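Notes for the Druncombe library talk, laundry evening

Say hi, thank Rasa for the room. Wait for the people at the back to find chairs.

Start with the pillowcase story. I washed one red sock with my grandmother's linens and my whole family slept on pink for 2 years. (Pause, somebody always groans.)

Okay, so whites. My big thing is water temperature, and I'll say it right away because I know folks drift off. Read the label first. Most of my cotton gets a warm wash and comes out fine. Skip the fabric softener on towels! It coats the fibers and then they won't soak up a thing.

Ask for a show of hands: who still line dries? Usman will put his up, he's got that giant line out back. Let him talk for a minute but not more, he can go all evening.

Next, rags. I keep a bag of worn-out white cotton under the sink and I use it for everything, windows, shoes, the bike chain. Old T-shirts are the best, they're so soft by then. 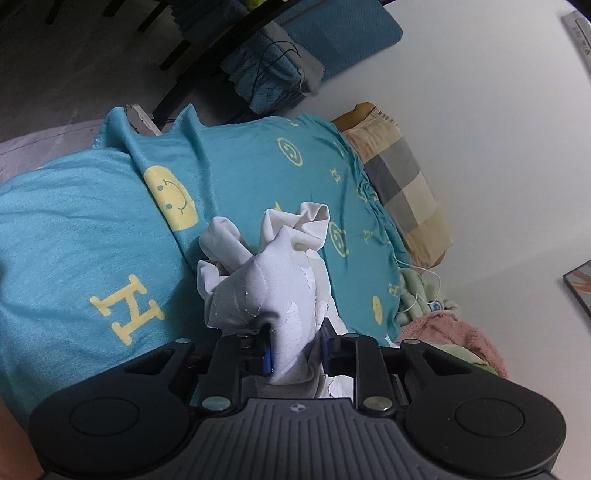 Cut off buttons and thick seams before anything goes in the bag, they scratch. And wash greasy rags on their own, please, I learned that with a good tablecloth.

Questions till 7:30 or so, then cookies. Remind them the February swap needs hangers.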